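Home forum > Hallways and storage
Key rack height, and what do you do with everything that isn't keys?

gasport_lane
We've just moved into the flat on Mulano Road and I want to sort out the hall before November. How high do people put their key hooks? The old ones were at 145 cm and my partner says that's too low with coats nearby. Show me yours if you've got one up.

Severyn Savchuk
Ours is a white strip with seven hooks and dark teal knobs, near the light switch on the navy wall. Keys stay at the right-hand end.

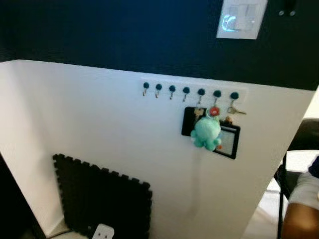
Re: Key rack height

ondberg31
145 is fine. I'd worry more about what hangs on them. A soft toy on a keyring takes up the space of two sets and covers whatever you've put on the wall underneath.

Severyn Savchuk
The green one is how we find that set, so it stays. The height was never the trouble here. It was the table, where everything out of our pockets and bags ended up. 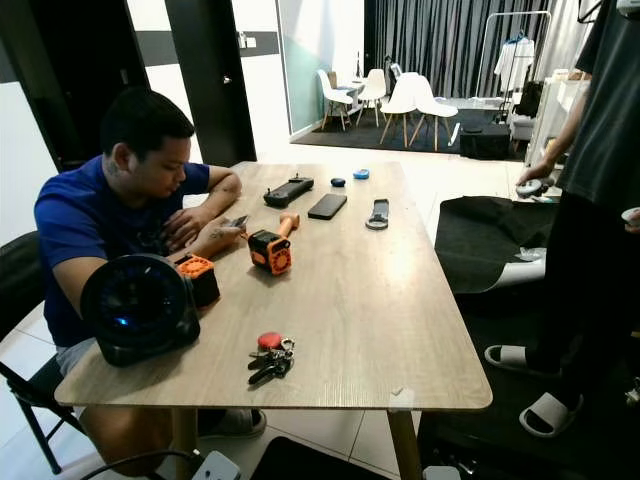

I wanted a rule that keys go on a hook as soon as you come in, and it lasted a week. Keys still get put down near the front edge, the bunch with the round red fob among them, with a phone and a handheld console further back. So I'm thinking of a shallow tray for the small things and a drawer for the gadgets. The Yurchenko one is 31 cm wide and would go at the end of the table.

ondberg31
Don't buy a tray. We had one and it filled up with batteries and receipts. More hooks, and a bag on one of them for the odds and ends.

pellworth
Disagree, a bag is worse. You can't see into it and you end up tipping the whole lot out to find one thing.
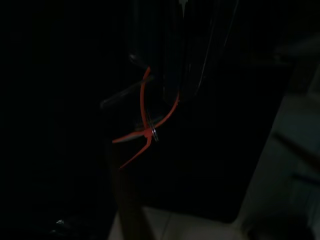

Get a drawer unit with dividers. Mine was 218 from a shop in Gasport, which is a lot, but I've had it four years and the chargers live in it too. If that's too dear, use shoebox lids inside a drawer you already have.

gasport_lane
218 is more than I want to spend on a hall. I've got 100 for the lot, paint included. Going with hooks at 150 and shoebox lids for now.

ondberg31
150 is too high if you've got kids.

gasport_lane
No kids. Drilling tonight after seven if the neighbours are out.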